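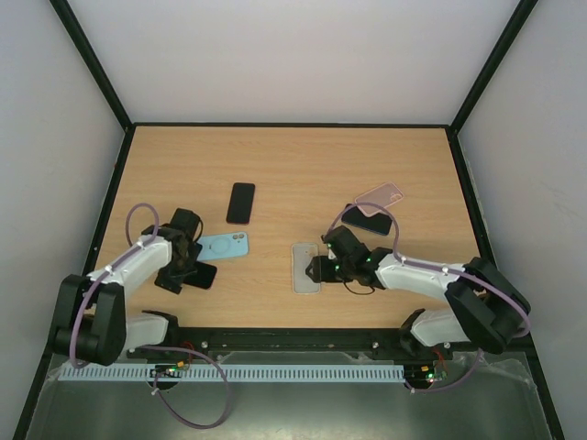 I've gone through way too many phone cases, and I blame my own thumbs (and a tile kitchen floor). So when my sister gave me a Bimcombe clear case for my birthday last April, I figured it would last until summer and then join the others in the drawer. Well, it's January and the thing is still on my phone! Since then I've bought two more from them, and I keep going back and forth on which color I like. A clear case goes a little gray and frosted against a wood table, while a see-through pink one looks a lot more cheerful lying on top of a black phone. If your phone is black, I'd go pink. If it's light blue or some other nice color you paid extra for, get the clear and let it show.

Fit first. Mine took a good hard push at the corners to get on, and the first time I tried to take it off I broke a nail. It loosened up after a week or so. The buttons click fine through the case, the volume ones a bit stiffer than I'd like, and the cutout for the camera leaves enough room that I can wipe the lenses with my shirt (I know, I know).

Drops: more than I want to admit. The worst was down the back steps at my mom's, 6 concrete steps, and it hit most of them. There's a scuff on one corner of the case and nothing on the phone.

Now the gripes. It's slippery when your hands are dry, and it picks up pocket lint along the bottom edge like you wouldn't believe. Dish soap and an old toothbrush take care of that. The clear one has also yellowed a tiny bit near the charging port. I had a Serdale before this that turned the color of weak tea in two months, so I'm not too upset, but I noticed.

I paid 30 dollars for the second one and thought that was steep. The third was on sale, which felt better. I'd buy it again on sale, and probably grumble and buy it again at full price too.

Four stars from me. Fix the lint thing and I'll find the other one.

Iker Llorente

2 min read
200 shares · 6 comments
Contact | © 2024 | Back to top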